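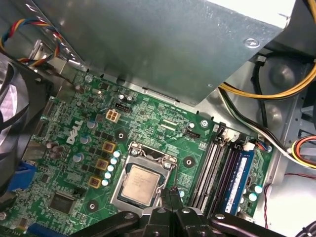 Ralen is a robotic work cell for taking apart and refitting desktop computers, kept at the Vesdale repair works and looked after by a small bench crew. It is built around a single jointed arm with a two-fingered gripper and a small camera carried at the wrist, and its daily business is the inside of office machines: memory modules, processors, expansion cards and the many little plugs that tie a motherboard to its power supply. The name belongs to the whole cell, arm and bench and cabinet together, although people at the works tend to use it for the arm alone, and have done so long enough that the maintenance book does the same.

History

The cell was put together in June by Wilfredo Policarpio, who had spent years repairing computers by hand and had firm and rather affectionate opinions about how they ought to be opened. It replaced an older arm called Jin, which could lift and carry perfectly well but had a grip too coarse for anything smaller than a disk drive. Jin's bench and part of its wiring were kept, and this explains the odd run of unused holes along the back rail that visitors like to ask about. The first full service of Ralen was signed off on 26 July 2018, and the notes from that day, all written in pencil, are still the ones new crew members are handed to read.

Setting up

A computer case is laid on its side with the cover off and the open side facing up, then pushed against two stops on the bench and clamped. The clamps should be snug and no more, for thin sheet metal bends easily and a bent case throws off every position that follows. The operator then brings the arm down slowly by hand control until the camera has a clear look at the board, and teaches it a handful of reference points. Mounting screws are the favorites – they are bright, they are round, and they stay where the factory put them. A corner of the processor socket makes a good third point when it can be seen.

Cables are the great nuisance of the trade. A desktop power supply sends out thick bunches of wire that like to spring back over the board, and a finger that catches one can pull a plug askew. Su-bin Yeo, who wrote most of the cell's working instructions, asks that every loose bundle be tied back toward the side of the case before the arm is allowed below the rim, and that the small fan leads get the same care as the large bundles.

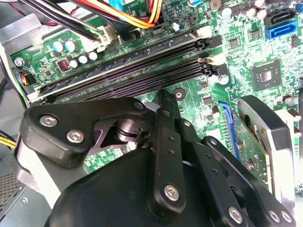 Memory slots are approached from straight above, with the fingers lined up along the length of the module. The latches at the ends are opened first. Expansion cards ask for more patience, as the card's metal bracket has to clear the rear of the case while the card itself comes up out of its slot, and the gripper's links need room on both sides. Where room is short, the crew will turn the whole case around on the bench and teach the points over again, grumbling a little but saving time in the end.

Work at the processor socket is always done at the slowest speed. With the loading plate raised, there is very little between a fingertip and the most delicate part of the board, and the instructions call for a person to stay at the stop button from beginning to end.

Care and upkeep

The gripper is wiped down with a dry, lint-free cloth at the end of each shift, and its bolts are checked with a hand wrench every 12 days. Pivots that feel gritty are taken apart and cleaned. The finger pads come from a supplier named Dostine and are changed in pairs, even when one still looks fine, so that the two sides wear evenly. The camera window is cleaned with a soft brush.

After any change to the gripper, the cell runs a touch test of 22 positions on a practice board bolted to the bench. A miss of more than 2 millimeters at any of them means that the wrist mount must be loosened, squared up and tightened again, and the test repeated from the start. The running total of opened cases is kept on a card inside the cabinet door, where the last entry before the cabinet was repainted reads 1,808.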